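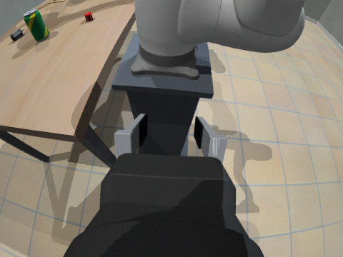 Plalcombe cell: software release checklist, simulation stage

Release: Remova planner with Prisetti perception
Date: February 6, 2020
Checked by: Rokeya Fakir
Second check: Gaëtan Vasseur
Result: passed with comments, two items open

1. Model and frames

1.1 Arm and gripper models load without warnings. OK
1.2 Wrist camera frame matches the calibration file. OK
Comment: the file still had the August values when we started. Killian Joly replaced it and the check was repeated from the top.
1.3 Lens distortion switched on for all cameras. OK
Comment: grout lines bow towards the edges in the wrist views, as they should.
1.4 Table and pedestals present in the collision model. OK
Comment: table legs are modelled as one solid block under the top. Safe, but it rules out low elbow poses. Leave for now.

2. Perception

2.1 Objects detected from the wrist camera with the gripper open. OK
2.2 Shadows not reported as objects. COMMENT
Comment: up to 3 false detections per run where arm shadows overlap on the wood. All were below the confidence limit and none reached the planner. Raphaël Le Goff wants the limit left where it is until the lighting set has been widened.
2.3 Dice told apart by colour. OK
Comment: red is the weak one when it sits in shadow. Confidence drops but the label holds.
2.4 Objects partly hidden by the gripper kept in the world model. OPEN
Comment: the tracker drops an object if the gripper housing covers most of it, then adds it again as new. The planner must not see two entries for one thing. Ticket raised, with Le Goff.

3. Planning, two arms

3.1 Left and right arms never share the space over the table without a lock. OK
3.2 Minimum distance between links kept at 40 mm. OK
3.3 Planner refuses a goal inside the soda can's safety margin. OK

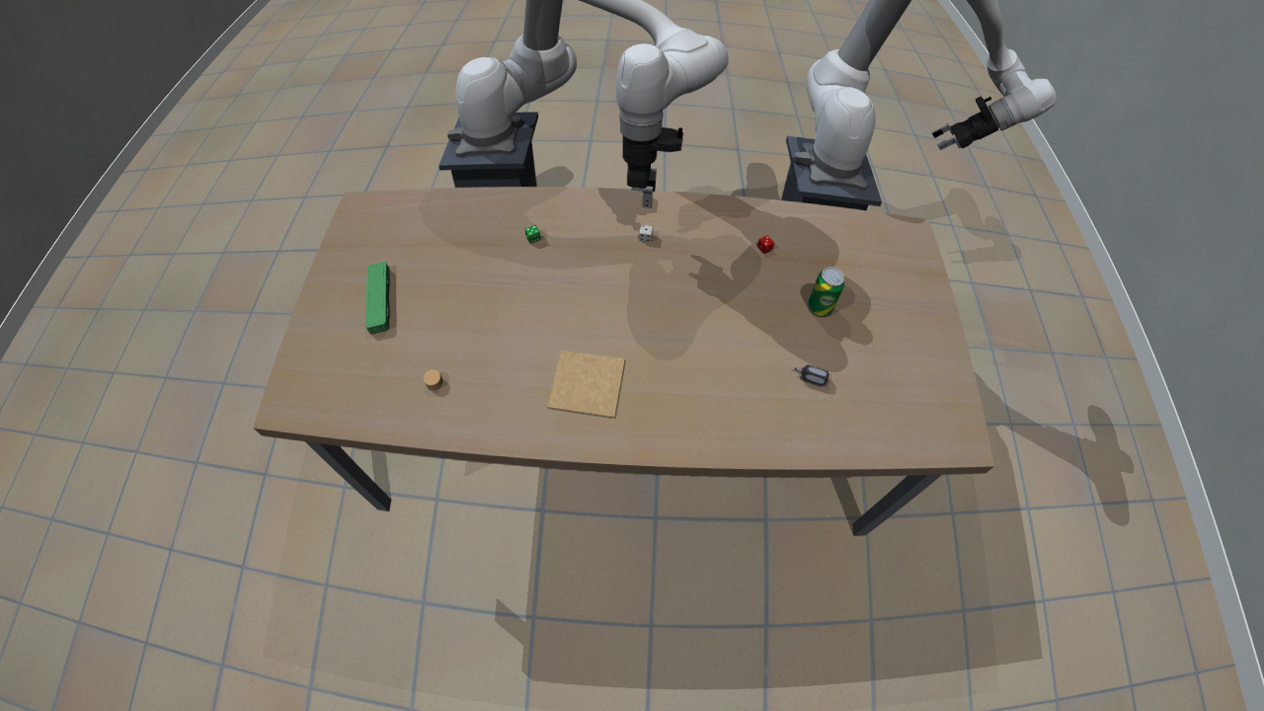 Left gripper low over the back of the table, right gripper open and clear of it.

3.4 Replanning after an object is moved by hand in the simulator. OK
Comment: 94 trials, no collisions. The slow ones all had the can close to the target.
3.5 Stop request honoured during replanning. OK
Comment: tested from the Barbier console and from the command line. Same result.

4. Control

4.1 Joint speed limits read from the cell file, with no defaults used. OK
4.2 Gripper opens fully before the approach starts. OK
4.3 Loss of camera data halts the approach. OPEN
Comment: the halt works, but the message gives the wrong camera name. On the real cell that would send someone to the wrong cable, so it has to be fixed before we move on.

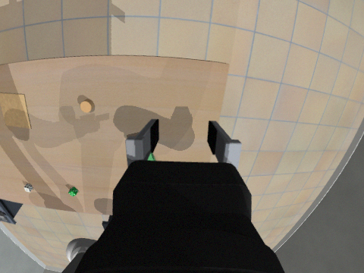
The fault is in the name table and not in the watchdog - Raphaël Roussel found two entries swapped. After the fix, repeat 4.3 for every camera and attach the log. There is no need to repeat section 3 unless the planner package changes as well.

4.4 Watchdog restarts cleanly after a halt. OK
Comment: 18 restarts in a row, all clean.

5. Before release to the real cell

5.1 Items 2.4 and 4.3 closed and signed.
5.2 Cell file compared line by line with the simulator copy.
5.3 First run at reduced speed with one person at the stop button.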